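Camera and controller notebook, navigation bench
December 2018

Picked up the comparison of the two head camera models in the simulator again. Same base, same house, same start points. Only the camera profile and the controller gains change between runs. The Primo profile is the wide one that came with the base. The Danzer profile is narrower and has a longer exposure setting, so it costs us more delay per image. The controller is still the Bristex one, with the turn rate limit left where it was in November.

Before starting I cleared the old map cache, which I forgot to do last time. If you are rerunning anything from the November folder, clear it by hand. The reset script does not touch it.

Plan was 19 runs per profile. Start in the corridor, go through the doorway, stop in the next room facing a target heading. Score is heading error at the stop and the number of controller corrections on the way.

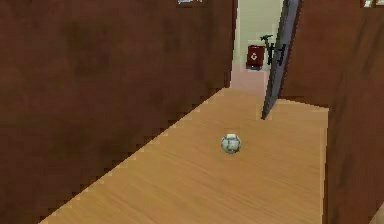
The Danzer profile does better on long straight stretches and worse once there is a turn to make. Corrections stay low going down the corridor, then pile up near the door, where the delay starts to matter. I have been using the ball on the wood floor as a near reference and the red box on the wall past the doorway as the far one, and the far one is the harder test at this resolution. The white symbol on it blurs into blocks. The feature matcher takes it as one patch and wanders along its edge. With the Primo profile the box is smaller still, but the matcher has more of the walls to work with and does not lean on it so much.

Tried sharpening in the preprocessing step. It made the stepped line along the bottom of the left wall into a string of strong corners, all of them false, since they move when the view moves. Turned it off again. Mild blur before matching was better for both profiles – not something I would have guessed, but it repeats.

Gains: lowered the heading gain by two steps for the Danzer runs. The overshoot after the doorway went away in most of them. It also made the base slow to settle, and 2 runs timed out before the stop condition was met. I counted those as failures. For the Primo runs I left the gain alone.

Roll in the head mount is still not compensated. The Konach driver reports it, but the controller drops that field when it builds the pose message. Anything that assumes level edges in the image is going to be off until this is fixed.
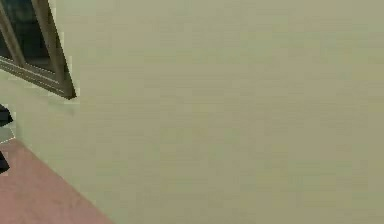
What should the controller do when the matcher returns too few features to estimate heading?

Hold the last good heading, cut speed to the crawl setting, and turn back the way it came until the feature count is above 9 for two images in a row. The present code keeps turning at the commanded rate on wheel odometry alone, and the error it builds up there carries into the rest of the run.

I put the hold-and-return behavior on a branch and ran it a few times with the Danzer profile. No crashes. It does oscillate if the threshold is the same going in and coming out, so I split the two. Values are in the config file with a comment.

Still to do:
Pass roll through from the Konach driver to the pose message.
Rerun the Primo set with the lower heading gain so the comparison is fair.
Add a cache clear to the reset script.
Check whether the timeouts go away if the stop tolerance is loosened a little.

Leaving the Primo profile as the default for now. Logs are in the shared folder under the profile name, with the failed runs kept in with the rest.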